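Getting Your Clothes Ready for a Conference (and Getting Them Home Again)
Posted in Laundry & Closet, May 2024

I go to a few conferences a year, mostly small ones, and I have shown up to more of them than I'd like with a shirt that looked slept in. My next one is Condero, in July, in an old brewery building with no air conditioning that I know of, so I've been going through my notes and figured I'd write them up properly for once.

Start with the schedule and leave the closet for later. I print the program and write next to each day what I'm going to be doing – sitting in talks, standing at our table, dinner with people from work. Most days turn out to need the same outfit with a different top, and suddenly you're packing half as much. The one thing I always bring two of is pants, after a coffee incident in the front row at a 200-person keynote (the coffee was mine, so no one to be mad at).

Wash everything a couple of days ahead. If you do it the night before, something will still be damp at the waistband and you'll pack it anyway and it'll smell like a basement when you open the bag. Ask me how I know! I take cotton shirts out of the dryer while they still feel slightly damp, give them a good hard shake, and put them straight on hangers with the top button done up. Smooth the collar and the front placket with your hands while the fabric's warm. That gets rid of most of the ironing right there.

Conference T-shirts get washed inside out in cold water, and I don't put them in the dryer at all. The print on my favorite one cracked all the way across after one hot cycle.

For folding, I use the bed. The ironing board is too narrow and the kitchen table always has crumbs on it. Make the bed first, pull the cover tight, and then you've got a big flat surface where you can smooth out a sleeve without the rest of it sliding onto the floor. Lay each thing face down, fold the sides in toward the middle, then bring the bottom up in two folds. Put a sheet of tissue paper in the big fold if it's something that creases easily, like linen.

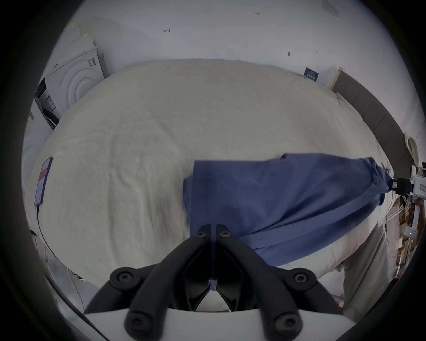 Blue, wrinkled, and on the bed.

I roll knits and T-shirts and fold anything with a collar. I've tried rolling dress shirts too, and they come out with those little sideways ripples that are harder to get rid of than a plain crease. Jackets get turned half inside out, one shoulder tucked into the other, and go in last, on top of everything. Shoes along the bottom edge by the wheels, with socks stuffed inside them.

Leave a gap in the suitcase! You will come home with a tote bag, and the tote bag will have things in it. I put in an empty packing cube to hold the space, and on the way back it gets the dirty laundry.

When you get to the hotel, unpack before you do anything else, even if registration is already open. Hang the shirts in the bathroom, run the shower hot with the door shut for 7 minutes, then turn it off and leave them hanging in there for another 30 while you go find your badge. Keep them well away from the spray, and wipe down the rod first, as hotel rods can be grimy. It won't give you a crisp crease, but for a breakout session it's plenty.

I also carry a tiny spray bottle with plain water in it. Mist the wrinkled part, tug it gently in both directions, and let it dry on the hanger. I tried fabric softener in the water once and it left spots on a gray blouse, so now it's just water.

Hotel irons – test them on a towel first. They spit brown stuff sometimes. Fill the tank, let it heat all the way up, and run it over an old towel with the steam on until it comes out clean.

A few stain things, since conference food is mostly small and greasy:

Coffee: blot it, cold water from the back of the fabric, blot again. Don't rub.

Salad dressing: a drop of dish soap worked in with your finger, leave it for a while, rinse warm. I bring dish soap in an old contact lens case.

Lanyard dye: check for this on white shirts. I had a red lanyard bleed onto a collar on a sweaty afternoon. Cold water and a little laundry soap that same night got it out.

Badge stickers: take them off before the shirt goes anywhere near a washer or dryer. If the glue stays behind, press a piece of packing tape over it and pull, several times if you have to.

Once you're home, open the suitcase over the laundry basket, go through every pocket for business cards and hotel pens, and leave the empty case open overnight by a window. I keep the spray bottle and the lens case in the side pocket all year so I don't have to hunt for them next time. The lens case does need rinsing out now and then, or the lid gums up.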